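How I Reset a Black Granite Counter After Tea (Without Losing My Evening)

Posted Wednesday, September 23, 2020

Black granite is gorgeous for the first five minutes after you wipe it and then it shows you everything. Tea dust, water rings, the ghost of a plate. When we moved into 506 at Plemerness I was so excited about those sparkly flecks, and my mother took one look and told me I'd be wiping it forever. She was right, but I've got it down to 16 minutes now, and that includes the sink!

A couple of people asked for the whole routine after I mentioned it in the pancake post, so I'm writing it out properly. It's made for a small kitchen where everything lives on the counter: kettle, cooktop, dish rack, tea, oil, the lot. If you have a pantry, I'm jealous, and you can skip half of it.

What you need

A bowl of warm water with a tiny squirt of dish soap
Two microfiber cloths, one for wet and one for dry (mine were 89 cents each and they've outlived much fancier ones)
A soft, dry brush, a pastry brush is perfect
A small dustpan
A lidded jar or tin for any tea you're rescuing

I don't use vinegar on the stone, ever, and I don't use lemon either. Gronisus makes a granite spray I like and I use it on weekends, but soap and water is plenty for every day.

Step 1: Start at the floor

I know, everybody says work from the top down. I do that for dusting. For a counter reset I do the floor by the cabinets first, for the big stuff only, the things you'd step on or kick under the toe space while you're working. Twist ties, a bottle cap, a bit of onion skin. A dark floor hides all of it, so get your face down there. If I leave it until the end I've already ground half of it in with my shoes.

Bend from the hips if your back allows it, or squat, or sit on a stool (I've done all three in one evening). Pick up by hand first and sweep second. While you're down there run a cloth along the handle grooves on the lower cabinets. Ours are the recessed kind with no knobs, and they collect crumbs like you wouldn't believe. Go along the groove in one direction with the cloth wrapped over a finger, then shake it out over the trash. 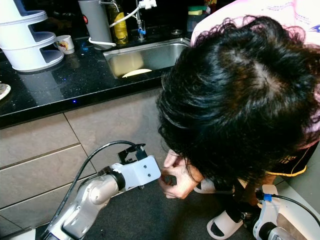 Down at cabinet level, slide sandals and all.

One more thing about the cabinet fronts. Ours have that matte, stony finish and they hate being scrubbed in circles, you get a shiny patch. Long strokes, barely damp cloth, and leave it alone after that.

Step 2: Deal with the cooktop and the cords

Before any water goes near the counter, look at the cooktop. If there's a light on, turn it off and give it time. Induction glass stays hot from the pan even though the ring itself isn't a burner in the old sense, and I have a small scar on my thumb to prove I didn't believe that. A heavy grill pan holds heat for ages, so leave it where it is until it's cool enough to touch, and do the tea in the meantime.

Then the cords. Oh, the cords. I unplug whatever I don't need, lift the power strip off the counter completely and put it on a chair. Wiping around a power strip with a wet cloth is a terrible idea, and you never get the gunk at its edges anyway. The kettle comes off its spot too. If you have a stainless one, give it a dry buff while it's cool and in your hands, going around the body and finishing with the handle.

Step 3: Put the loose tea away

I love loose tea and I make a mess with it every single time. If you've got leaves sitting out in a glass, decide right now whether they're dry and worth saving or wet and headed for the compost. Wet ones go straight out. Please don't rinse them down the sink, they swell up in the trap and then you're on the phone with the building.

For dry leaves, put something underneath before you tip anything. A coaster with a bit of a pattern is great for that (ours has yellow flowers on it) and so is a sheet of paper with a crease down the middle, which you can use as a funnel afterward. Tilt the glass low and slow. Leaves come out in clumps, nothing nothing nothing and then all of it at once, and the higher you hold the glass the further they bounce. Whatever lands on the coaster can go in the jar if the coaster's clean. Whatever lands on the granite I count as lost.

Brush up the strays dry. This is the most important bit on the page, so I'll say it again: dry brush first, wet cloth later. Damp tea leaves smear and leave little tan commas all over the stone, and on black you'll see them the next morning when the light comes in sideways. I learned that with a very nice Nishimura sencha that I'd been saving since November.

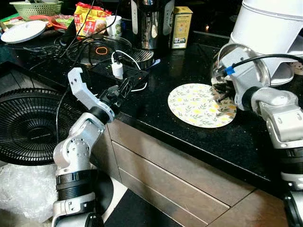
Step 4: Wash up and load the rack

Sink next. Plates first, while the water's still clean, then cups, then anything greasy. I stand the plates up leaning against the wall of the sink so the water runs off the backs, and I turn them once. Laying them flat in a stack only means the bottoms never get rinsed.

If you have one of those tall tiered racks with the round shelves, load it from the middle. Mine gets wobbly when the top shelf is full and the ones underneath aren't, so flat plates go on the middle or bottom and the top is for light things like saucers and small bowls. Cups can wait beside the rack, upside down on a folded cloth, until they're dry enough to go back where they live.

Plates that are already dry shouldn't hang around on the counter. They always do in our house! Somebody sets one down by the rack, then a spoon lands on it, then a tea bag, and now you're washing it again. Slide two fingers or a thumb under the rim, lift from the edge instead of dragging it, and put it straight up. Dragging is what scratches, especially when the foot of the plate is unglazed and there's a grain of salt under it.

While you're on this side, wipe the bottoms of the oil bottles. Oil always creeps down the outside and prints a ring. I stand the one I use daily on a jar lid and keep the rest toward the back wall with the tea boxes, labels facing out so I don't have to pick up each one to find the one I want. Snack bags get clipped and go in front of the mugs until they're eaten, which never takes long.

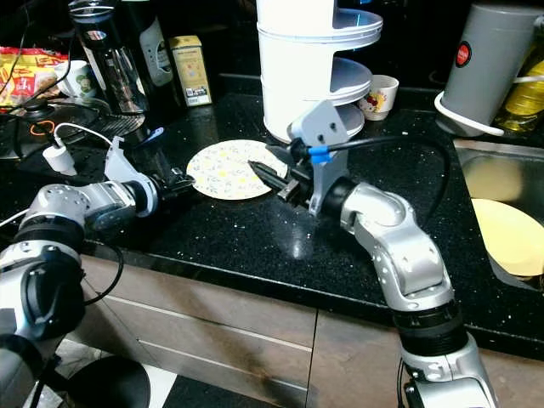

Step 5: Wipe, dry, put it all back

Wet cloth, wrung out hard. Start at the far corner and pull toward yourself in overlapping strips, catching the crumbs in your other hand at the front edge. Rinse the cloth halfway through. Do the rim of the sink last on the wet pass, it's the dirtiest bit.

Then straight in with the dry cloth, before the water has a chance to evaporate by itself. Our water is hard and every droplet leaves a chalky dot. I do small circles here and crouch down to look across the stone at eye level for streaks. If the dry cloth drags, there's still soap on there, so go over it once more with plain water.

The cooktop glass gets the same treatment once it's cool. For baked-on spots I lay a warm wet cloth on top for a few minutes and then use the plastic Tralberg scraper, held nearly flat.

Put things back in the order you'll reach for them: kettle, then tea, then power strip, with the cords tucked behind and not looped across the front. I fill the kettle to 600 ml for the morning and I'm done.

A question I got last time

Aarne Kemppainen wrote in to ask whether loose tea stains granite. Dry leaves, no. A wet clump left overnight on stone that needs resealing can leave a shadow, and I've had luck with a paste of baking soda and water under plastic wrap until the next day. Drip some water on the spot afterward. If it beads, the sealer's fine, and if it soaks in and goes darker, it's time to reseal.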